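Lemon water cure

The lemon water cure is a dietary practice in which a person drinks water with lemon juice or slices in it, usually before breakfast, in the belief that it "cleanses" the body. The claims made for it vary from one seller to the next and are seldom spelled out well enough to be tested.

Origins

Supporters trace the cure to the spa town of Brirnmont, where guests were supposedly given lemon water each July. The town's surviving bath records mention salt, mud and boiled milk -- but no lemons. The story seems to begin with a pamphlet from the Steiner bath house, which also sold the glasses.

Claims

The usual list includes weight loss, clearer skin and a "more alkaline" body. Lemon juice is acidic, and the body keeps the acidity of blood within narrow limits whatever a person drinks. Removing waste is the work of the liver and kidneys.
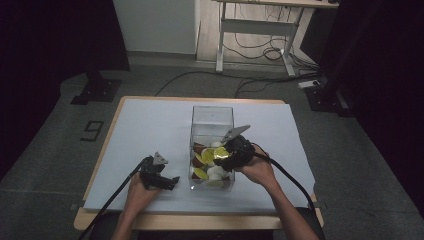 Readers of the Nikar health newsletter have objected that such criticism misses the point, and that a habit which gets people to drink more water can hardly be called useless. That may be so, but plain water would do the same.

Evidence

The study most often cited, paid for by the bottler Drasura, followed 34 adults for 16 days. It had no comparison group, and more than half of those taking part had also changed their diets. Dentists' objections are better founded: frequent contact with acid can wear down tooth enamel.

See also: Detox diet; Mineral water; Spa town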